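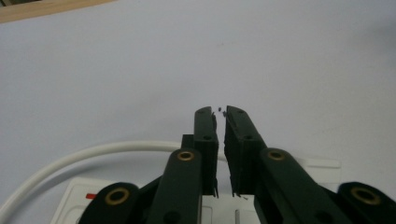 How do I get scuff marks and grit off a white bench top without dulling it?

Posted by Plamine

Hi all, hoping someone here has been through this. I put a white top over an old timber board last September, mostly because the board was a nightmare to wipe down. It looked great for a while. Now I've got little grey rubs all over it, plus tiny dark specks that turn up again five minutes after I've wiped. The finish is matte and I really don't want shiny patches. I've tried dish soap and a soft cloth, which did the grit but hardly touched the rubs. Is a melamine sponge safe? Also, what do you do with power strips and cords? Mine sits right on the bench and I reckon half the marks come from dragging it about.

Ilavia

I've had a white top in my workroom for years (hobby stuff, glue, filings, the lot) so I feel your pain! Go dry first, always. Soft brush, then the vacuum on low, then a damp microfibre cloth. If you wipe with grit still on there you're just sanding it. For the rubs I use bicarb mixed to a paste, leave it 10 minutes, light pressure, rinse twice.
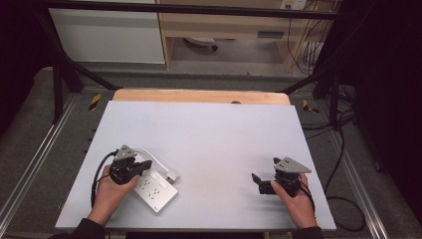

I'd get the strip off the surface as well — screw it under the edge or onto a leg, and unplug it before you go anywhere near it with a wet cloth. Cords collect an amazing amount of fluff. I bought 25 hook-and-loop ties and used every one of them. And if you've got carpet underneath, vacuum that too or you'll keep bringing the grit back up.

Vörös

Melamine sponge is fine, I use them on everything. Never had a problem.

Cundolmont

Careful with the sponge, it's a very fine abrasive and on a matte finish it can leave a polished spot. Test a corner first and look at it side-on under a lamp. Mine went shiny in one patch and I ended up paying $90 for a new top. A bit of metho on a rag got rid of the grey marks on that one, but test that too and open a window.

Comments

Plamine: Bicarb worked on most of them, thanks! Trying the metho on the stubborn one by the front edge.

Vörös: Fair enough about the shiny spots, mine's a gloss top.

Ilavia: Don't forget the gap where the top meets the board. Old toothbrush.

Related
Best cloths for matte surfaces
Mounting a power strip under a desk
Removing glue from a white table
Getting metal filings out of carpet
Cheap bench tops under $300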